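Fabric bins for a recycling station: lined or unlined?

krajci_flat9
Setting up sorting at a shared kitchen table. Plan is three shallow gray woven bins in a row: cans, plastic, paper. Fabric is speckled gray, inner floor dark navy. Budget is 30 for the set. Do they need liners?

tresard
Yes for cans and bottles. Residual liquid goes through woven fabric in minutes and the base board swells. Paper can go in bare.

Ingvar Vídalín
Disagree on liners. A bag in a shallow bin slides down the moment a crushed can lands on it. I use a cut sheet of plastic on the floor of the bin and wipe it in the evening.

tresard
A sheet does nothing for the side walls. A can on its side drains toward the seam.

Ingvar Vídalín
Then drain it first. Upside down for a while, same as a cup. Caps stay on bottles here, check your local rule.

vusano765
Both of you are treating shallow bins as storage. They are a sorting stage – you empty them into the real containers daily. Volume fills fast with uncrushed bottles. Clear cups take even more room unless stacked.

krajci_flat9
Daily is fine. Paper on the right is already in use, one crumpled tissue or paper ball so far. Cans and bottles are still waiting behind the bins until I decide on the lining.

tresard
Tissue is general waste in most places. Worth a fourth bin.

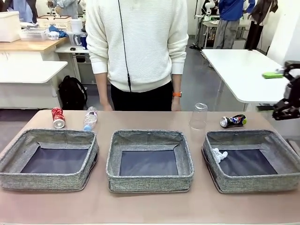
Can woven fabric bins go in the washing machine?
Only if the stiffening board comes out. Otherwise wipe with a damp cloth and air dry.

Contact the moderators | © Jullance Household Forum | Back to top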